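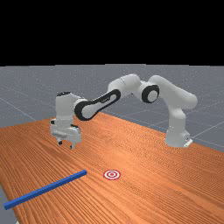
## Unit 3: Low-voltage cable runs

Bring a calculator. Phones are fine, as long as they're being used as calculators.

Last time we placed the fixtures on the Endbridge plan and everyone had strong feelings about the birch. Today we have to get power to them. The customer will never see this part and will only ever think about it when it goes wrong, usually ten minutes before guests arrive.

### Where the volts go

A 12-volt system sends a lot of current down the wire for a given load. At household voltage, 60 watts draws half an amp. At 12 volts, the same 60 watts draws five. Cable has resistance, current through resistance costs you voltage, and so the last fixture on the line gets whatever the others left it.

For this course we use the shortcut formula:

**drop in volts = (total watts × length in feet) ÷ cable constant**

| Cable | Constant |
|---|---|
| 16 gauge | 2,200 |
| 14 gauge | 3,500 |
| 12 gauge | 7,500 |
| 10 gauge | 11,920 |

Older books print slightly different constants. Use ours on the quiz. Length is one way, from transformer to load; the return conductor is already baked into the constant. Every term somebody doubles it anyway and specifies cable fit for a small tramway.

### Worked example: the Coste driveway

Total load is 137 watts. The run is 60 feet. Treat the whole load as if it hangs off the far end, which is pessimistic, and pessimism is cheap at the drawing stage.

- 137 × 60 = 8,220
- On 12 gauge: 8,220 ÷ 7,500 = 1.1 volts
- On 10 gauge: 8,220 ÷ 11,920 = 0.69 volts
- On 16 gauge: 8,220 ÷ 2,200 = 3.74 volts, and a customer asking why the back half of the driveway looks sad

With halogen lamps we want at least 10.8 volts at the fixture, so 12 gauge gets through with a little to spare. Most LED fixtures accept a wider range, but read the sheet for the one in your hand. The Jerner catalog puts the input range at the bottom of page two, in type suitable for ants. 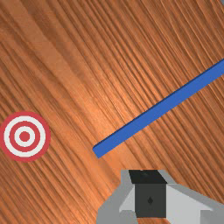
Does switching to LED mean voltage drop can be ignored?

It shrinks the problem because the load is smaller, but a long run on thin cable can still fall below the fixture's minimum input. Work out the drop with the LED wattage and compare it to the spec sheet.

### Layouts

**Daisy chain.** One cable, fixture to fixture to fixture. Quick to lay, easy to explain, and the reason the last light is often the dim one. Good for short paths.

**Tee.** Run the feed to the middle of the group and branch both ways. Same fixtures, same trench more or less, and the two ends come out much closer to each other.

**Hub.** A heavy feed goes to a central junction, then each fixture gets its own lead of equal length. Uses more cable and leaves you with coils to bury. Thibault Barbier, who takes the second half of this course, will tell you it is the only civilized method. You may nod.

**Loop.** Both ends of the cable return to the same transformer terminals. Polarity has to match where the loop closes on a DC system, and on AC you must return each conductor to the terminal it left from. Mark one conductor before you start digging. "I'll remember which one" is a phrase with a history.

### Sizing the transformer

Load it to 80 percent of its rating and stop. A 200-watt unit therefore carries 160 watts, and Coste at 137 fits. It leaves 23 watts for the pair of lights they'll want by the end of October, once they've seen the neighbor's.

Add up VA if the LED fixture lists it separately from watts. It is often the bigger number, and it's the one the transformer cares about.

Multi-tap units have terminals above 12 volts, typically 13, 14 and 15, to make up for drop on long runs. Measure at the *first* fixture on the run as well as the last. A 15-volt tap feeding a halogen lamp a few feet away will give you a very bright lamp, for a while.

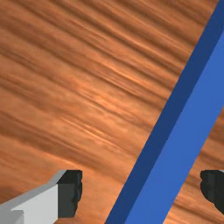

Can two runs of different lengths share one transformer?

They can, provided the combined load stays within the 80 percent limit. On a multi-tap unit, put the longer run on a higher tap if its drop calls for one, then measure at both ends of each run.

### Splices

Gel-filled connectors rated for direct burial, every time. Electrical tape underground is a way of scheduling a return visit. Leave slack at every fixture, enough to lift it clear of the bed, as plants grow and gardeners own spades.

Zbigniew Kaczorowski has kindly lent us a box of failed splices from his Briten jobs. Pass it around and look for green copper. Please return all of it; he is oddly attached to the collection.

### For next time

1. Rework the Coste run as a tee with the load split evenly. Show the drop on each branch.
2. Price both versions using the cable list from Unit 2.
3. A client wants 1,000 lumens pointed at a birdbath. Draft a polite reply, four sentences at most.

Reading: Unit 4, timers and photocells, up to the wiring diagram. Skip the sidebar on sundials.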